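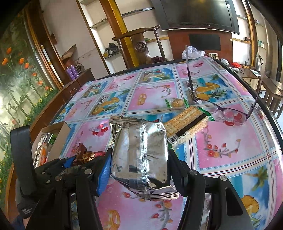
Storing Packaged Snacks

Residents are asked to keep wrapped crackers, cookies and similar items together in one open cardboard box. Stand foil bags upright along the side, with the seam facing inward.

Check the date on each package before it goes into the box. Opened packages should be closed with a clip and eaten within 2 days.

Wipe plastic tablecloths with a damp cloth after snacks. Eyeglasses should be moved to the shelf first.

Boteo House Household Guide, revised 15 March 2020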